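### Le coin canapé de la maison de Dunmore

Avec la rentrée, beaucoup d'entre vous ont retrouvé le chemin de la salle de lecture, et je m'en réjouis, même si cela veut dire que le grand canapé brun reprend du service du matin au soir ! Depuis qu'il est chez nous (il est arrivé en avril, après 2 voyages et une porte démontée), il est devenu l'endroit où l'on pose son manteau, son livre, parfois son goûter, et où l'on reste plus longtemps que prévu.

Ces tissus pelucheux façon daim sont bien agréables, mais ils gardent la mémoire de tout : une main qui passe, un sac qu'on traîne, et voilà le poil couché. Un coup de brosse souple, toujours dans le même sens, du dossier vers l'avant, et l'assise reprend un air reposé. Je le fais le soir en fermant, cela me prend dix minutes et j'avoue que j'y ai pris goût.

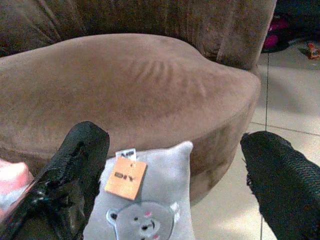 Viorica Kovačević nous écrit qu'elle préfère une éponge à peine humide, passée très légèrement, puis la brosse une fois le tissu bien sec, et qu'il ne faut surtout pas frotter en rond, sous peine d'auréoles. Elle a gardé ainsi un canapé de velours pendant 31 ans, alors je m'incline, et j'essaierai sur un petit bout à l'arrière avant de me lancer.

Pour le reste, l'aspirateur passe une fois par semaine dans le creux entre l'assise et le dossier, avec l'embout étroit. On y retrouve de tout, et notamment, ce mois-ci, 4 marque-pages et une boucle d'oreille verte qui attend sa propriétaire dans le tiroir de l'entrée. Si vous avez chez vous une brosse à vêtements dont vous ne vous servez plus, déposez-la à Vilgot Öberg, la nôtre perd ses poils.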